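Flidmont Small Pots - notes on the collection

README, third revision, March

What this is

A set of 656 records of small ceramic pots of the sort that dessert and yogurt is sold in, kept after the contents have gone. Each record is one pot. The records cover size, glaze colour, base marks, chips and what the pot was used for afterwards, if anything. It began as a list in the back of a kitchen notebook in Flidmont and was typed up later, which explains some of the column names.

It isn't a history of the ceramic pot. People have asked for one and I don't think the material supports it.

What's in the folder

pots.csv - the main table, one row per pot
glaze_words.txt - the colour names we allow, with notes
uses.csv - second table, links to the first by pot number
rejected.csv - things sent in as pots that weren't (ramekins, egg cups, one candle holder sent twice)
pictures - a loose folder, not complete, file names match pot numbers where they exist

Columns in pots.csv

pot_no - a number with no meaning. Gaps are withdrawn records. Please don't renumber.
height_mm, rim_mm - measured with a steel rule. Anything entered before the second revision was measured with a cloth tape and I would treat the last digit as decoration.
glaze - one or two words from the list
base_mark - as read, spelling kept, blank if none
chips - none, rim, foot, both
source - who sent it, by initials
confidence - high, middling, low

The confidence column is filled in by the same person who filled in the rest of the row. Make of that what you like.

On colour

Glaze is the weakest part of the table and the part most often used. Two people looking at one pot at a kitchen window will give it two names, and one person looking at it in the morning and again under the cooker light will do the same. The first revision had free text and ended up with "sea", "old mint" and "like Nan's bathroom". We cut it down to 19 words. That made the column tidy, and I'm not convinced it made it right.

The worst stretch is between blue, grey and purple. Lavender was added as a separate word after a long argument, with "pale" allowed in front of it and nothing else. If you plan to draw a chart of glaze colours, merge blue and lavender first and see whether your finding is still there. Mine wasn't.

Colour from photographs is accepted but marked middling at best. A bright thing near the pot, or a dark surface under it, pulls the eye more than people admit.

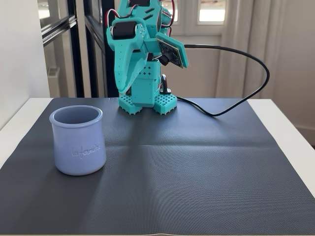 Kuo-hua Cheung thinks I am too hard on photographs: a picture can at least be looked at again by someone else, and a word typed by a person holding the pot can't, so if either one deserves to be marked down it should be the word. I have left the rule alone for now and added a column, seen_by, so that anybody who agrees with that can filter the other way.

On uses

Everybody says these pots are too good to throw out. The table is less sure. The commonest entry in uses.csv is "in cupboard". After that come salt, paper clips, seedlings and tealights, in that order. Perihan Değirmenci sent in the Comham batch with a use given for every pot, and when I asked again 10 months later most of those had moved to "in cupboard" too. Both answers are kept, in use_1 and use_2. Only the Comham rows have a use_2, so don't go looking for trends in it.

Claims that a pot is ovenproof are recorded as claims. We haven't tested any, and the column will not tell you what is safe to put in an oven.

Known problems

Pots sent in are pots somebody liked enough to keep. Plain white is certainly too low.
Rows 200 to 240 may have rim and height swapped. They look wrong but I can't prove it.
A claim went round that there were 3,000 records here. There never were. That was a count of lines across all the files, blank ones included.

Adding a pot

Wash it, take the label off, measure it twice. If the two measurements differ, send both. Leave the base mark blank if you can't read it, and don't guess from the shape.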